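Relatório de andamento ao financiador — célula de manipulação Flukcombe
Fevereiro de 2024
Para: Silviu Surdu, Sanusport
De: Florin Oprea, equipa da célula

Caro Silviu,

Antes de mais, obrigado pela paciência com que tem acompanhado este projeto e pelas perguntas que nos mandou depois do último relatório, que nos obrigaram a arrumar melhor as ideias (e os ficheiros também!). Este período foi quase todo dedicado à preparação da célula no simulador, antes de passarmos à instalação na oficina de Pristier.

O que foi feito

O modelo da célula está montado e arranca sem intervenção manual. Refizemos a base do braço, o limite de cada junta e a zona de segurança junto às paredes, e corremos 100 arranques seguidos para apanhar falhas de inicialização. Apareceram 23, todas ligadas à leitura da posição zero do punho, e a correção já está na versão que o Silviu recebeu.

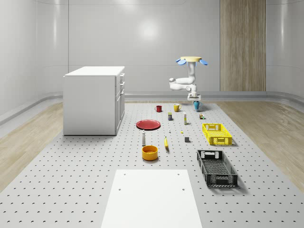
A calibração da mesa foi o trabalho mais demorado, e também aquele de que mais gostei. Usamos a grelha de furos do tampo como referência para tudo: a origem do braço, a posição dos objetos e a das caixas de destino. As duas caixas de ripas, a amarela e a preta, têm agora coordenadas próprias no ficheiro de configuração, e a preta pode ficar em diagonal sem que seja preciso refazer o resto, coisa que na versão anterior nos dava uma tarde de trabalho de cada vez. As três canecas ficam por enquanto agrupadas, e para cada uma registámos um ponto de aproximação à parte.

Manutenção do modelo

Criámos uma rotina de verificação que se corre no início de cada sessão: posição zero, abertura e fecho da garra, passagem lenta por cima da mesa e comparação com os valores guardados. O registo conta já 358 verificações. Em 39 delas o desvio ultrapassou a nossa tolerância e a sessão só começou depois de nova calibração — preferimos perder esse tempo a acumular dados em que depois não confiamos. A colega Kaneko, que trata da parte das juntas, está a rever o amortecimento do cotovelo, onde ainda notamos uma pequena oscilação nas paragens bruscas.

Na passagem lenta, a garra mantém-se bem acima do cubo de Rubik, da taça laranja e dos restantes objetos, e só desce quando a comparação termina.
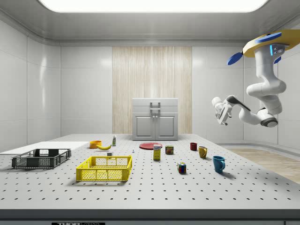
Próximos passos

Até abril queremos fechar a revisão do cotovelo, repetir os arranques com a nova versão e entregar o manual de calibração, que já vai a meio. Falta-nos uma decisão sua sobre o suporte da garra: manter o atual ou encomendar o segundo, previsto no orçamento inicial. Se puder responder até ao fim do mês, ainda conseguimos incluí-lo nos ensaios.

Um abraço de toda a equipa,
Florin Oprea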